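Food Packaging and Storage in Shared Student Kitchens

Project report, Household Resources and Waste unit
Prepared by Dorottya Kerekes

Background

Our residence, Fovwood, has shared kitchens on every floor. Most of us moved in without having run a kitchen before, and a fair amount of food ends up in the bin in the first term. The aim of this project was to find out what kinds of food get thrown away, how they were stored beforehand, and whether a small change to the kitchens would make any difference.

I chose the topic after cleaning out our own fridge in October. There were half-used tubs of yoghurt, open bags of spinach and leftover rice nobody wanted to claim. The cleaning roster says food without a name can be removed, but people are reluctant to throw out something that might belong to a neighbour.

Method

The project used 3 kitchens. The first was left as it was. In the second I put up a sheet explaining which foods belong on which shelf. The third got the same sheet, plus a set of lidded containers and a roll of masking tape with a marker for writing names and dates.

Residents were asked to write down anything they threw out on a form taped beside the bin. They recorded the type of food, the reason for discarding it and how it had been kept. I collected the forms each evening after dinner, at 8, and copied them into a spreadsheet. In total there were 279 entries. Of these, 173 were complete enough to use. The rest were missing either the reason or the way the food was stored, and I left them out.

I did not weigh anything. A kitchen scale was considered, but it seemed unlikely that people would weigh a mouldy capsicum before getting rid of it. This means the results say how often food was thrown out and nothing about how much.

Containers and packaging

Food in the kitchens was kept in three main ways: in the packaging it was sold in, in a reused tub, or in a container bought for storage. Reused tubs were popular as they cost nothing and nobody minded losing one.

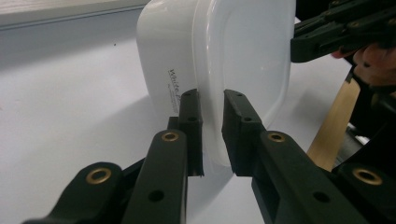 The main problem with reused tubs was finding out what was in them. Several entries on the forms gave the reason as "didn't know what it was" or "thought it was margarine". An opaque tub with its original printing still on it tells you about the first thing it held, and a person looking for leftover curry at the back of a crowded shelf will pass over it. A strip of tape on the lid fixed this where people used it.

Food left in its original packaging did worst when the pack could not be closed again. Sliced ham, grated cheese and salad leaves came up repeatedly. Bread was different. It was mostly thrown out because it had gone mouldy in a closed bag on the bench, and the residents who froze half the loaf on the day they bought it reported no bread waste at all.

Results

Leftover cooked meals were the most common entry in all kitchens, followed by salad vegetables and then bread. Dairy was lower than I expected. The most frequent reason given was that the food had been forgotten.

The kitchen with only the information sheet was much the same as the one that was left alone. When I asked, most residents there had not read past the heading. In the kitchen with containers and tape, fewer cooked meals were recorded, and the gap was clearest in the second half of the project – by then people had got used to writing the date. Salad vegetables hardly changed.

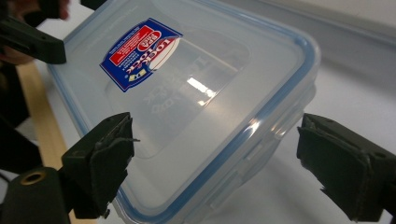 Guillot was not convinced that the containers deserved the credit, and said at the draft presentation that the tape would have done the same job by itself. People eat what has their name and a date on it, in Guillot's view, and a bowl with a plate on top would be enough. The project as designed cannot separate the two, and a fourth kitchen with tape alone would have been needed to answer the point.

Limitations

The forms relied on people being honest and remembering to fill them in. Numbers also dropped during the mid-term break, when many residents went home. The kitchens differ in how many people cook regularly, and I made no adjustment for that.

Recommendations

Tape and a marker should be kept on every fridge. The storage sheet should be cut down to a few lines and moved to the inside of the fridge door at eye level. Containers could be bought for the other floors if the residence has money left over, but I would try the tape first. The spreadsheet and a blank copy of the form are attached for anyone who wants to repeat the project next year.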